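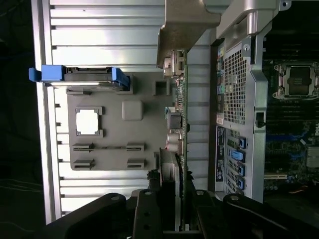 Replacing a drive in a workstation with blue carriers

Time needed: about 10 minutes. Tools: none for the carrier itself.

Back up first. Copy anything you need to another disk and check that the files open.

1. Shut down, unplug the power cord and hold the power button for a few seconds.
2. Lay the case on its side and take off the cover.
3. Touch bare metal on the chassis before reaching in.
4. Unplug the data and power cables from the old drive. Pull on the plugs and leave the wires alone.
5. Squeeze the blue grips and slide the carrier straight out.
6. Flex the carrier open, lift out the old drive and press in the new one, label side up.
7. Slide the carrier back until it clicks, then reconnect both cables.
8. Close the case, start up and check the drive in the setup menu.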